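Tile floor sticky after mopping, what am I doing wrong

Edileuza Cordeiro
Sunday, April 3, 2022
2 comments

Moved into a rental in Tillwood in December, kitchen and hall are all ceramic tile. Every time I mop it feels tacky under socks for the rest of the day. Shows every footprint too. Using Floritum floor cleaner, two capfuls in a bucket, mop is one of those cotton string ones. Tried hotter water, no change. Landlord says its fine. Do I need to rent a machine or is there somthing simpler? No pets, no carpet, about to give up and buy rugs.

Share (5)

Cremilda Pimentel
13 found this helpful

Too much soap. Almost always is. You've got months of cleaner built up on there and each mopping just moves it round.

Do one strip clean. Bucket of plain hot water, small splash of white vinegar if you're sure it's ceramic (not on marble or any natural stone, it etches). Do a small patch, change the water, next patch. Water will go gray fast, dump it when it does. Then rinse again with clean water only and dry with an old towel. Takes ages the first time, sorry.

After that, half a capful, tops. And swap the string mop for a flat microfiber one, wash the pad without fabric softener. Softener leaves a film and your right back where you started.

If the grout still looks dirty do that separate, baking soda paste and an old toothbrush, rinse well. Don't mix it with the vinegar, they cancel out.

Share (2)

Siqueira
0 found this helpful

just get a Vikix steam mop, had mine 5 years. no soap at all. check your grout is sealed first tho

Share (0)

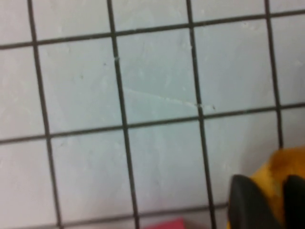
Light gray tile with dark grout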